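September, notebook 3 cont.

Peel oil / wood finish trials – picking up from where I left off before the kiln broke.

Aim hasn't changed: citrus solvent as a swap for white spirit in the thinned tung mix for the Brinton stools. Uthai Rojanasak reckons the smell alone is worth it. Smell's fine, I want to know about drying colour.

Batches so far
A – straight tung, nothing added
B – tung plus commercial citrus solvent, 100 ml to 200 ml oil
C – same as B but with white spirit, for comparison
D – home-pressed peel oil, tiny batch, don't expect much

A and C went on blackwood offcuts first thing. B straight after. Wiped back at twenty mins, should've been fifteen, the B was already grabbing. Note for next time.

8.40 am. B noticeably more yellow on the pale timber (Tassie oak). On blackwood can't pick it. Held it near the window and then under the bench lamp and changed my mind twice. Need a proper neutral light, ask Baltia whether they'll lend the booth lamp again. They took it back after the Sarpong job and I never followed up.

D – pressed peel through the garlic press like an idiot, got a few drops and a sore hand. Most of it is water anyway. Left to seperate in a test tube. If anyone cleans that rack please leave the tube on the end, it's not rubbish.

Peel thickness matters a lot more than I'd allowed for. Navels give more per piece but the pith soaks it up. Mandarins are thin skinned, loose, easy to bend and squirt straight onto the glass. Would go mandarins from here on. 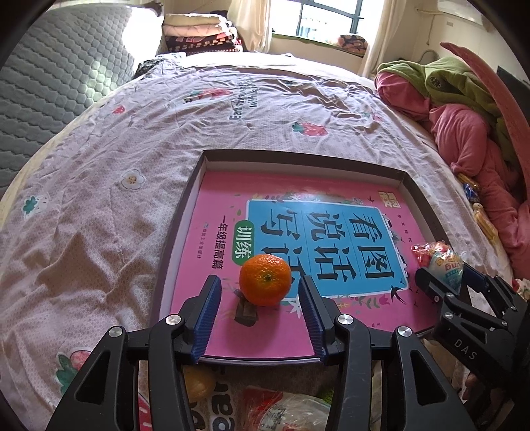
Mandarin, small. Dimpled skin, stem end up.

The squirt test: bend a strip of peel skin side out over a glass slide, let the slide sit, look for the oily ring. Did this with fruit from two shops. Ring on the first lot wide and clear. Second lot nearly nothing, fruit had been in the fridge since who knows when. Skin gone leathery. So fresh only, room temp, and write the shop on the bag.

Lunch.

1.15 pm. B touch dry at the edges, tacky in the middle. A still wet as expected. C ahead of both, annoyingly. Rag disposal – B and C rags both flat on the wire outside, NOT in the bin. Tung heats up whatever you thin it with. Somebody balled one up last month and it was warm when I found it. Flat, outside, single layer, then the water tin.

Gloves: the thin blue ones go soft in the citrus stuff. Fingers poking through after one panel. Nitrile from Plomis held up, use those. Box nearly empty, reorder.

Panel 52 has a run down the left side, my fault, tilted it too soon. Scrape and redo, or keep as the bad example for the board? Keep. Sand a new one to 240.

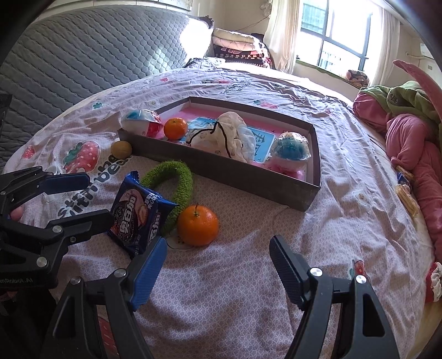 Open box, small citrus at the left end beside a wrapped cup.

Late arvo. Tube D has split into two layers, the top one very thin. Drew it off with a pipette, put one drop on scrap oak. Flashed off quick, left a faint mark that buffed out with a dry cloth. Promising as a cleaner, useless as a thinner at this volume. I'd need a bucket of peel for one stool. Parking D.

Colour check again before leaving: B on oak still the yellowest of the three, but less than this morning or I'm tired. Uthai thinks it's the oil, not the solvent, and that A will catch up once it cures. Could be. A and B came out of the same tin, so if he's right they should match in a fortnight.

To do
– second coat on B and C, thinner, fifteen mins then wipe
– lamp from Baltia
– nitrile gloves
– ask Sarpong what they thinned with on the benchtops, that was a good colour
– label the bloody jars, two say B
– water ring test once cured, hot mug and cold glass both

Left panels flat on the top rack, fan on low, window open a crack.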